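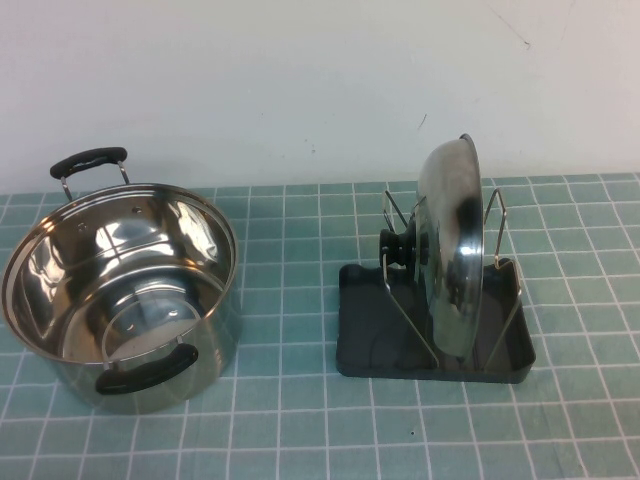
Diệp Diệp reckons a lid belongs on its pot, full stop, and that anybody who buys a rack to stand it in has too much money and not enough cupboard. I've had this by text, twice, and once in person over my own soup.

I bought the rack anyway. For years our lids lived in the drawer under the oven at Retstead, where they slid to the back and jammed it shut. Getting one out took two hands and a palette knife. The stockpot's was the worst, being the biggest, and I have eaten a lot of stew simmered under a baking tray.

So the new system is simple. Lid goes in the rack while I'm stirring, lid goes back on the pot when I've stopped. Azucena gave it 5 days before I started balancing post on it. It was two, and it was only the gas bill.
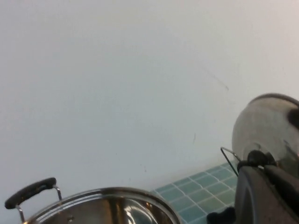 Condensation is the bit I hadn't thought through. A lid taken off a rolling boil and stood on its edge will drip, and it drips downwards, into whatever you've left there (the gas bill, see above). I now give it a shake over the pot first, which mostly waters my sleeve. With the lid on there's none of that, and I'll admit it looks rather smart, all shine and rings, with the black handle sticking out at the side ready to be grabbed. Diệp Diệp may have a point. I shan't be texting to say so.

Leek and potato tonight – lid on, tray back in the oven where it lives.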